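Gusow Archival Family Group Sheets, Pack of 30

Unprinted-back record sheets for family history work, one household per sheet. The front has ruled fields for parents, marriage, children in birth order, and census years. The back is left blank for source notes — film number, page, line.
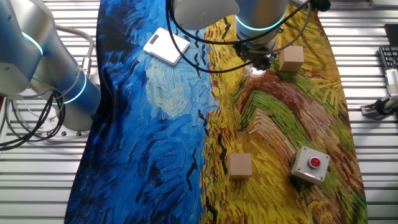
Specifications

Paper: acid-free, lignin-free, buffered
Sheets per pack: 30
Child entries per sheet: 12
Punching: three-hole, US letter
Item number: 440

Printing is pigment ink and accepts pencil or archival pen. Ballpoint will emboss the sheet and is not recommended for records stored face to face.
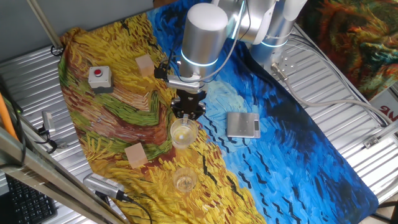 Households with more than 12 children need the continuation sheet, item 103, which repeats the parent fields and carries the numbering forward. Second marriages should be started on a new sheet and cross-referenced in the box at upper right.

The sheets fit the Wimgate three-ring binder and the Jumov drop-front box. Neither is included. 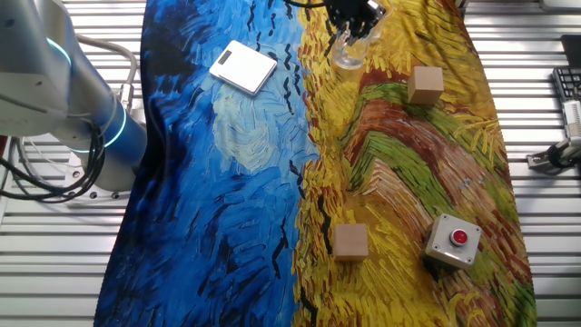
Printed cloth and robot arm.

Numbering

Each sheet has a four-digit field for a family number, 0001 and up. Societies indexing more than 1000 families usually add a letter prefix for the branch. The margin allows for one. Bulk orders can be supplied prenumbered; allow extra time for orders placed in May. 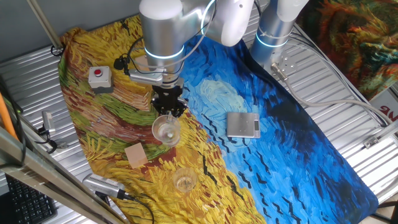 Rathnayake writes that the census columns stop at 1950 and that a spare unlabeled column would help with state censuses, which fall between the federal years. The current printing has two such columns, to the right of 1950.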